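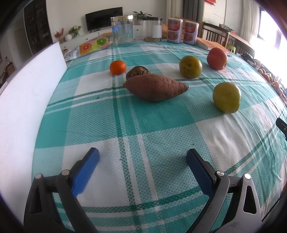

*Sweet potato and mandarin on a plaid tablecloth.*

## About MacKinnon Property Management

MacKinnon manages rental homes and small apartment buildings on behalf of private owners. The firm was founded by Alasdair Carnegie, who continues to serve as managing broker. It is responsible today for 500 rental units, including the 90 apartments at Breretti Court.

Each owner is assigned one property manager, who handles leasing, rent collection, repairs and the yearly inspection. Statements are mailed monthly. Evander MacAulay directs the leasing office, and Fongchan Phetsri oversees maintenance – both report to Mr. Carnegie.

Security deposits are held in a separate trust account and are never used for operating expenses. Annual inspections begin each October, and owners receive a written copy of the findings. 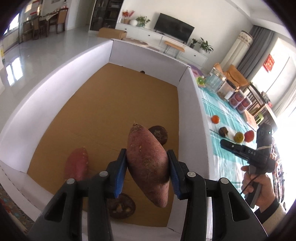
**How much notice will a tenant receive before an inspection?**

Tenants are notified in writing at least two days in advance, except in an emergency such as a burst pipe.

Inquiries from owners should be directed to Blair Buchanan in the main office.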